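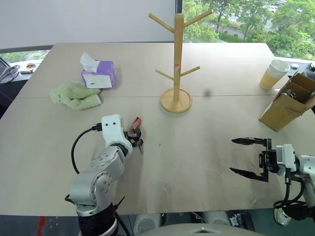
The Bernmont mug tree, light wood, four pegs.

Review by Agata Pellegrini
3 min read | Print | E-mail this

I wanted a mug tree that holds mugs without a fuss, and I'm only half sold on the Bernmont. The round base is fine. The pegs are angled enough for an ordinary mug, but my wide soup mugs knock against the square post – and four pegs is stingy for a family of five. I tried hanging keys on it too. They slid off twice.

Then there's the red-and-white label, stuck on the post under the lower pegs. Mine left glue behind when I peeled it in January. Fair at half the price, maybe.

7 comments | 100 shares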